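Zolis handheld grippers, open day at Hoklow

Went to the Paralgate open day in April, mostly for the free lunch and partly because we're pricing gripper sets for our own place. Two hours there, train back, typing this before I forget it. So, a review of the handheld pair, not of the sandwiches (fine).

You hold one in each hand, do a chore, and the recording goes off to train an arm later. Bathroom day when I got there – tub, vanity, tile floor, kit everywhere.
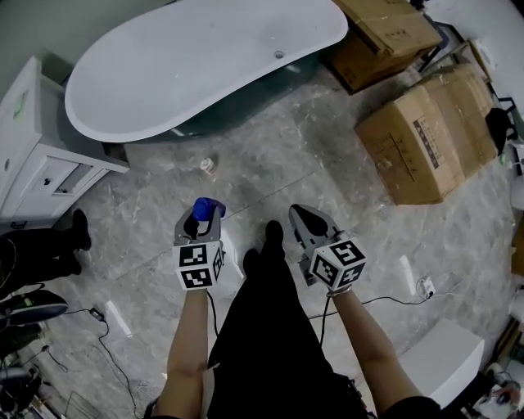
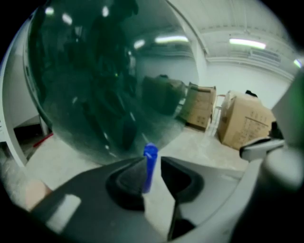
Bathroom bay at Hoklow: both grippers out in front in the first, one of them up close with the blue piece in its fingers in the second.

Build first. Solid. Gray plastic, doesn't creak when you squeeze. Marker cubes on top are bigger than I'd like and I clipped the doorframe with mine twice. Demo person said everybody does. The cube has to stay in sight of the head camera or tracking goes, so you end up working with your elbows out like you're carrying two full mugs. You get used to it. My shoulders did not.

Fingers are the good part. Wide, a bit of give, and they close into a V so small round stuff settles in the middle by itself. Picked up a pen cap, a toothbrush, a sponge. Dropped a bar of soap four times. Flat things on tile are bad – a folded washcloth was ok, a plastic card was hopeless, I gave up and slid it to the edge of the step.

Trigger is stiff. Fine for ten minutes, annoying at thirty. There's a softer spring you can order, they didn't have one to try.

Cables. This is my main gripe. One per hand, and they run down to the floor and you stand in them. I stepped on mine, the left one lost connection, take had to be thrown out. Wireless version is "coming". Asked when, got a smile. If you buy now, budget for clips and a belt or somthing.

Wrist camera view is very wide and bends a lot at the edges. Looks odd on the monitor but you do get most of the room in it, ceiling lights included. Shiny surfaces are a problem for them, they said so straight out, which I liked. The side of the tub works like a funhouse mirror and you show up in it, tall and smeared. They want that in the data, apparently. Homes have shiny stuff.

Software: ok. Start, stop, label, next. Labeling screen is ugly but quick. 93 takes that morning before I showed up, according to the screen. Calibration took me three tries, the guide is one page and the page is wrong (step 4 and step 5 are swapped, they know).

Price is $2539 for the pair with the base unit. Spare fingers $220 a set, and you will want spares, the tips on the demo pair were already scuffed. The Tshabalala single-hand kit is $1159 and I've used it, lighter, nicer trigger, worse tracking. For one-handed jobs I'd still take that one. For anything like wringing a cloth or holding a bottle and twisting the cap you need two hands and then it's this.

The day itself: bit chaotic. Sign-in line was slow, bays were cramped, great people. You get a proper go with the kit and not just a video, so worth the trip. Go early, by 2 pm they were resetting more than recording. Wear flat shoes.

Score: 7 out of 10. Would be 8 with no cables. We'll probaly order one pair and see.

Comments (4)

gantrycat: Trigger softens up after a few weeks. Ours did anyway. Still wouldn't do a full shift with it.

mo_in_the_lab: did you try it left handed? base unit only has the record button on one side, drives me nuts

gantrycat: @mo_in_the_lab foot pedal. Extra, obviously.

tilefloor: Thanks for the note on flat objects, we do card sorting so that's a no from us.

Recent reviews

Tshabalala single-hand kit, six months in
Cheap cable clips, tested on carpet and tile
Paralgate base unit: setup notes
Foot pedals for recording – which ones hold up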